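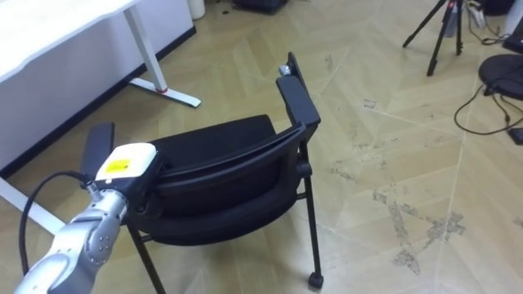 La pinza contra la silla negra. El parqué ya venía así.

Abro hilo sobre cómo se compra un brazo robótico con presupuesto de taller pequeño. Lo escribo el 21 de diciembre de 2021, con el cierre del año encima y una hoja de cálculo que ya no quiere mirarme a la cara.

1/ El plan original cabía en una línea: «brazo, 28 mil euros». Lo aprobaron en junio en una reunión muy corta. Me fui a comer contentísimo. Qué joven era yo en junio.

2/ Pedimos tres ofertas. Prellon contestó en una tarde con un PDF precioso donde el precio no salía por ninguna parte. Nomero mandó el precio y ningún PDF. Peng mandó las dos cosas, pero de otro modelo.

3/ Cuando por fin tuvimos tres números en la misma moneda, quedó claro que cada uno vendía un objeto distinto. Uno incluía la pinza. Otro incluía la controladora pero no el cable hasta la controladora. El tercero incluía «puesta en marcha», que resultó ser una videollamada.

4/ Ese cable, por cierto: 694 euros. Lo pongo aparte para que luzca.

5/ Consejo práctico: haced una tabla con filas para brazo, controladora, pinza, brida, cableado, licencia, formación, transporte, seguro y repuestos. Mandádsela vacía a cada proveedor y que la rellene él. El que no quiere rellenarla ya os ha contestado.

6/ Lo de la licencia merece tuit propio. Hay programas de control que se pagan una vez y otros que se pagan cada año. Los segundos aparecen en la oferta en una letra que en mi monitor ocupa lo mismo que una mota de polvo.

7/ La pinza. Yo quería la bonita, con sensor de fuerza y no sé cuántos modos. Para lo que hacemos (acercarse a muebles de oficina, agarrar, empujar, colocar) bastaba una normalita. Mi yo de junio había presupuestado la bonita. Mi yo de diciembre le ha cogido manía.

8/ El alcance y la carga se eligen antes que la marca. Nosotros lo hicimos al revés y tuvimos que repetir media comparativa, porque una cosa es llegar a la silla y otra llegar a la silla y poder hacerle algo.

9/ Partida que olvidé por completo: el suelo. Tablas largas en diagonal, manchas grises, zonas gastadas. Encantador para un piso en alquiler. Todavía no sé si lo lijamos, lo tapamos con goma o lo declaramos patrimonio. He pedido precio de las tres cosas, bueno, de dos.

10/ Otra: los cables. En el plano que dibujé, la electricidad llegaba por el aire. En la realidad van negros y enroscados alrededor del taburete. Canaletas y regletas decentes, apuntadas para 2022. No es mucho dinero y da mucha vergüenza no haberlo puesto.

11/ La silla ha costado cero, estaba en la oficina. Es la única línea del Excel que ha salido exactamente como estaba prevista y le tengo cariño.

12/ Plazos. Nos prometieron 38 días de entrega y tardaron 70. La oferta no decía nada de penalizaciones porque yo no pregunté. Preguntad. Poned también la fecha en el pedido, no en un correo simpático.

13/ Mientras tanto pagábamos el local igual, claro. El alquiler de una sala esperando a un robot es un gasto del robot, aunque en contabilidad no me hayan dejado ponerlo así.

14/ ¿Alquilar en vez de comprar? Lo miramos con Inico. Para una prueba de tres meses salía mejor alquilar; para un año entero, comprar. Nosotros teníamos claro que iba a ser un año, con la misma seguridad con la que teníamos claras las demás cosas de este hilo.

15/ Total a día de hoy: más de lo que dijimos. No voy a dar la cifra final porque me lee quien firma y prefiero contárselo yo, sentado, con la tabla impresa.

16/ Para el año que viene pido tres cosas: colchón para imprevistos con nombre y apellidos en el Excel, repuesto de dedos para la pinza y un contrato de mantenimiento que alguien se haya leído hasta el final. Me han aprobado los dedos.

17/ Si alguien quiere la tabla de partidas en blanco, que responda por aquí y la paso. La rellena no la paso.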